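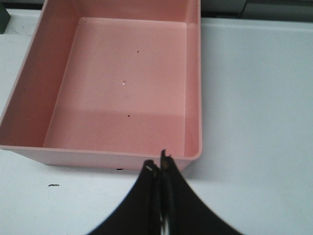 Slide 1. Good morning, and thanks to Vasanthi Varma for the invitation. My subject today is how a small public library handles returns, and what we changed at the Grimham branch to get books back on the shelf sooner. Grimham lends out of one floor and has 31 public shelving bays. When I started there, a returned book could sit for days in the back room before anyone touched it. The fix we settled on was cheap: shallow bins, one color for each step. Pink means returned and not yet checked in, and an empty pink bin like the one on the slide is what we want at closing time. (Pause. Ask who here still uses carts for this.)

Slide 2. Where the time went. Revathi Annamalai logged every return in May, 2,331 items in all. Check-in was quick. Shelving was quick too. The waiting between the two was the slow part. Books came off the drop, went onto a cart, and the cart went wherever there was space. Large print and children's books were the worst, as their shelves are at the far end of the building and people put that trip off.

Slide 3. What we changed. Returns are checked in at 11 and again an hour before closing. A full bin moves on right away, even if the person at the desk has to call for help. Holds come out first and go straight to the hold shelf. We stopped sorting by author in the back room and only sort by section now – the fine sorting is done at the shelf. Gangadharan Poojary argued against that last point and still does. If he is in the room, let him speak here.

Slide 4. Things left in books and in the drop. Receipts, boarding passes, family photos, a child's drawing or two. Anything with a name on it gets an envelope and a phone call. Everything else is kept until the end of the following month. 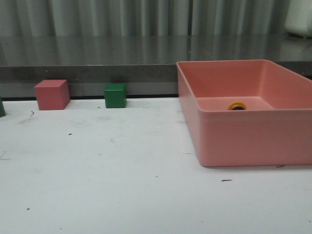
Slide 4: pink bin with one small ring-shaped item in it.

Slide 5. Cost. The bins and labels for Grimham came in under the 800 dollars we were allowed. Staff hours did not change. The Mengal branch copied the setup with bins they already had and used colored tape on the rims, and that works fine. Baltham tried it without fixed check-in times and went back to carts. I would start with the times and buy the bins later.

Slide 6. Questions. Likely ones: what about media cases (same bins, separate stack), what about weekends (Monday morning is still bad, we put two people on it), does it work with a book drop outside (yes, but empty it before opening). Handouts are by the door. Vimala Poduval has the log sheet if anyone wants a blank copy.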